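26/10/25
Cahier d'atelier, suite des essais de cire et d'huile

Je reprends le cahier après une bonne interruption, et je m'aperçois en relisant mes notes de mai que j'écrivais à l'époque comme si j'allais me souvenir de tout. Évidemment, je ne me souviens de rien. Je vais donc essayer d'être un peu plus bavard cette fois, quitte à ennuyer celles et ceux qui passeront derrière moi (Sarahí, si tu lis ces lignes, saute directement au passage sur les ronds de tasse, c'est celui qui t'intéresse).

Le problème du moment, c'est toujours le plateau en noyer de la commande Michailidis. Belle pièce, bien sèche, fil assez droit sauf vers un des bouts où il y a une ronce magnifique et parfaitement infernale à poncer. J'avais arrêté le ponçage au grain 280 partout, par habitude, et je crois que c'était une erreur sur la ronce : les zones de bois debout ont bu l'huile comme du buvard et sont sorties nettement plus sombres que le reste. Ce n'est pas laid, loin de là, mais le client a demandé quelque chose de régulier et je comprends qu'il y tienne. J'ai repris une chute du même plateau et monté la ronce seule au 800, en laissant le reste au 280. L'écart de teinte a beaucoup diminué. Je voudrais refaire l'essai sur une deuxième chute avant de toucher au plateau lui-même, parce que j'ai déjà eu des bonnes surprises qui ne se répétaient pas.

Pour l'huile, j'ai comparé les deux bidons que nous avons. La Volik est plus fluide, elle s'étale avec un plaisir fou, mais elle reste collante longtemps si on a le malheur d'en laisser un peu trop. La Stolard est plus épaisse et demande de frotter vraiment, au chiffon de coton, avec de la patience et de la bonne musique. Première couche généreuse, attente de 10 minutes, essuyage complet. Et quand j'écris complet, je parle d'un essuyage où l'on croit avoir tout retiré, où l'on prend un chiffon propre, et où l'on en retire encore !

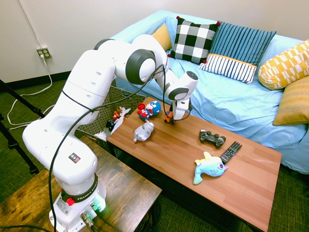
Rappel pour tout le monde, et pour moi le premier : les chiffons imbibés d'huile siccative vont à plat dehors, sur le fil, ou dans le seau d'eau avec le couvercle. J'en ai retrouvé un roulé en boule sous l'établi. Je ne cherche pas le coupable, il y a de fortes chances que ce soit moi, mais ces choses-là chauffent toutes seules et j'aimerais que l'atelier passe l'hiver.

Les ronds de tasse, maintenant. Sarahí Camacho m'avait demandé si la cire par-dessus l'huile changeait vraiment quelque chose ou si c'était une coquetterie de menuisier. J'ai donc posé une tasse brûlante, mouillée dessous, sur trois échantillons : huile seule, huile et cire, cire seule. La cire seule a marqué tout de suite, un beau rond blanc bien net. L'huile et cire a marqué aussi, plus faiblement, et le rond est parti en frottant avec un peu de cire neuve et un chiffon tiède. L'huile seule s'en est sortie le mieux, ce qui m'a un peu vexé, car j'aime beaucoup le toucher de la cire et j'espérais lui trouver une excuse. Il faudra recommencer avec du vin rouge et du citron, les deux vrais ennemis d'une table de salon.

Côté tarifs, j'ai relu le devis Grukis pour les piètements. Ils annoncent 216 euros la paire, livraison comprise, en acier brut à vernir par nos soins. C'est un peu plus que ce que j'avais en tête, mais les soudures de l'échantillon sont propres et les platines ont des trous oblongs, ce qui laissera le plateau travailler en largeur. Je leur réponds oui, sauf si quelqu'un s'y oppose d'ici là.

À faire : deuxième chute au 800, racheter du coton (pas le mélangé, il peluche), affûter le racloir que j'ai honteusement laissé s'émousser, et demander au client s'il préfère l'arête cassée à la main ou un vrai quart-de-rond. J'ai laissé les trois échantillons sur l'étagère près de la fenêtre, étiquetés au dos. Merci de ne pas poser de café dessus avant que j'aie fini.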